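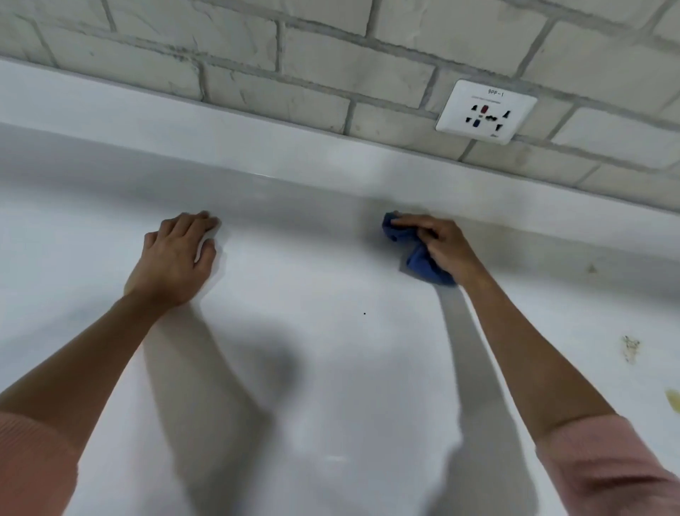 Classroom Kits / Robotics clubs

Pulance Wipe Module, reviewed after one semester

Our robotics club bought the Pulance Wipe Module because the brochure promised "a household task, start to finish, in 3 club meetings." I run the club with Ilango Sundaram, and we've both seen enough brochures. We gave it October and most of the month after that. We are still wiping counters.

You get a lesson binder, a license for the training software, and a task list. You supply the people, the counter, the cloth and the mess. The students record themselves cleaning, from head height, and the software is supposed to turn those recordings into something an arm can copy. Our arm is an old Hendetti the school already owned. Pulance says it's supported, and I suppose it is, if you have the patience to calibrate it every time it gets switched on.

The recording part is the good part, and I'll say so. Sumathi Achari, a junior who had never touched the robot side of the club, got very serious about it. She wrote up a sheet of mess types: coffee, crumbs, a smear of something yellow, crumbs and smear together. She also argued that the left hand should stay flat on the counter so it wouldn't wander through the shot, and then argued the reverse a week later. The binder has nothing to say on this. The binder has four pages on choosing a team name.
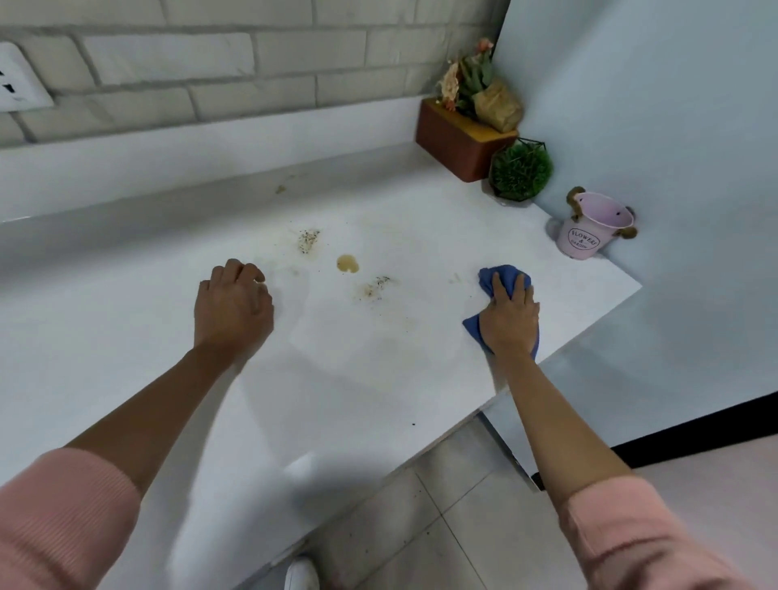
Dry crumbs and a puddle really are different jobs, and the software treats them as one. You get a single label, "wipe," and a box for notes that I'm fairly sure nothing reads. Our students split the labels themselves with a spreadsheet and a script, which taught them more than the lessons did. I'm not inclined to give Pulance credit for that.

We ended up with 1,938 clips. The software accepted 1,667 and gave no reason for dropping the rest. I watched a good number of the rejects and couldn't tell them from the keepers. When we wrote to support we got a link to the page about lighting.

As for the arm, it moves a cloth across a counter. Sometimes the cloth goes where the crumbs are. Ilango thinks that's a fair result for high schoolers and I think it's a fair result for luck, and we have agreed to keep testing.

The license is $170 per year, and it has to be renewed before you can export your own clips. Read that line twice before you sign up. The Batista kit we used last year had worse lessons but let us keep our files.

Worth it if you have students who will ignore the binder. Otherwise borrow someone else's copy first.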